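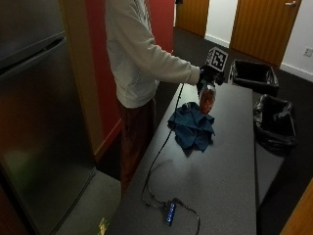 Residents of Sarpong House are reminded that drinks left in the shared kitchen are cleared at the end of each month. In May, 448 items were removed, many of them part-used. A clear plastic bottle of red-orange liquid gives no clue to its owner unless it carries a name, and unnamed bottles will be emptied before recycling. Cloths should be rinsed and hung up after use.

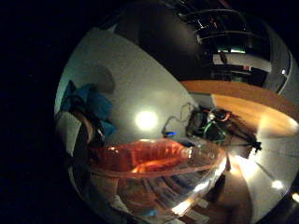 Laurier Chisholm has asked whether unopened drinks might be kept for a further 7 days. The House Office has agreed to this from next month.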